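# From Fluff to Sheets: The Amazing Trip of Cotton

Did you sleep on a plant last night? If your sheets are cotton, you did!

Cotton grows on bushy plants that love long, hot summers. In many parts of the United States, farmers put the seeds in the ground in April. After eight weeks or so the plants bloom, and the flowers do something wonderful: they open creamy white and turn pink by the next day. Then the petals drop off and a green pod called a **boll** starts to swell. Inside, each seed is growing a coat of tiny hairs. When the boll is ripe, it dries, splits, and out puffs the fluff!

Those hairs are called fibers. Pull one fiber and it snaps easily. Twist a whole bunch of them together, though, and they grip each other and make yarn. (Try it with a cotton ball. Tug a bit loose and roll it between your fingers while you pull. You're spinning!)

Next comes weaving. One set of yarns is stretched tight on a machine called a loom, and another set goes over, under, over, under, all the way across. A square inch of bed sheet can have 200 yarns in it, counting both directions. Wow!
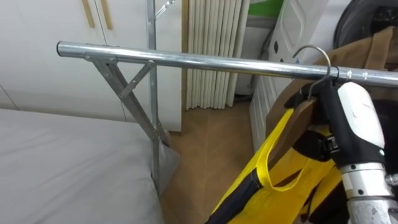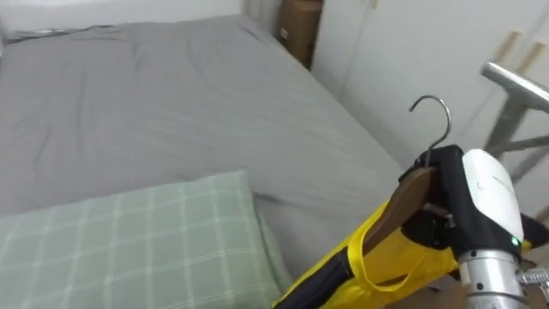
Elli Ikonen wrote in to ask why her cotton shirt comes out of the laundry basket all crumpled when her soccer shirt doesn't. Great question, Elli! Cotton is made of long chains of stuff called cellulose, and the chains hold on to each other with weak little links. Water and warmth let the links slip apart. As the cloth dries, they join up again in whatever shape it happens to be in, folds and all. Soccer shirts are usually polyester, and polyester hardly soaks up any water, so its chains stay put.

An iron works the same way, only on purpose. Steam loosens the links, the iron presses the cloth flat, and the links join up again with the cloth nice and smooth.

**Words to know**

- **Boll:** the pod that holds cotton seeds and fluff
- **Fiber:** one very thin hair of cotton
- **Loom:** a machine for weaving cloth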